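Workshop tips: recording good pick-and-place runs

I love this part of the job! We logged 393 runs of vegetables on and off plates in March, and these habits saved us the most grief.

Wipe the table before each batch. Crumbs and water rings end up in the recordings, and the model will happily learn from them.

Start every run with the fingers open and well away from the plate. It gives the system a clean beginning to copy.

Turn the plate a little between runs - a quarter turn, a nudge toward the edge, anything. Florence Cloutier tried 102 runs with the plate square to the table, and the arm got lost the minute she tilted it.

Swap the vegetable often. Long bumpy peppers are wonderful because no two sit the same way.

Keep your fumbles in their own folder. A slip followed by a good recovery is worth having, but a run where you gave up should stay out of the main set. 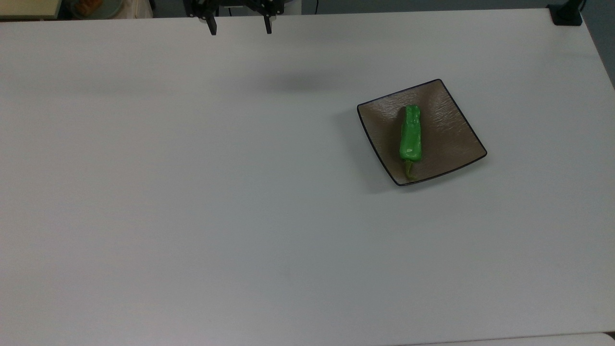 How many runs do I need before training is worth a try?

For one vegetable and one plate, we got something useful at 105. Adding more kinds of food took us a lot further than piling up repeats of the same one.

Name your files as you go, too. Sorting them at 6 p.m. is no fun at all.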